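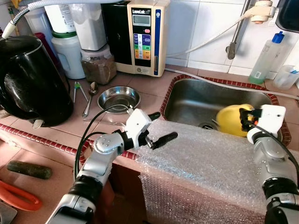
1. A pia é o teste

Começar por aqui, sem pressa! Dois braços, uma pia de inox e uma peça amarela. Perguntar à sala: quem lavaria isto em menos de 90 segundos?

2. O que já dá para fazer

Pegar coisas moles. Há poucos anos eu não apostava nisso - e hoje é a parte que mais me anima.
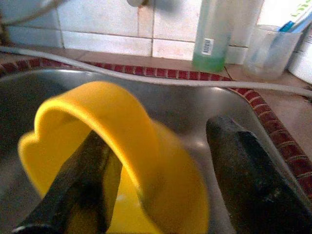
O difícil é esfregar: força, ângulo, água, tudo junto. A Estela Acuña tem mais de 900 tentativas anotadas na Prasville (mostrar a tabela, 2 minutos no máximo).
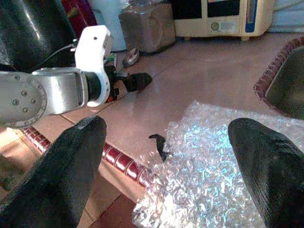

E falta arrumar a bancada depois, que eu acho o problema mais bonito de todos. Passar a palavra ao Lautaro.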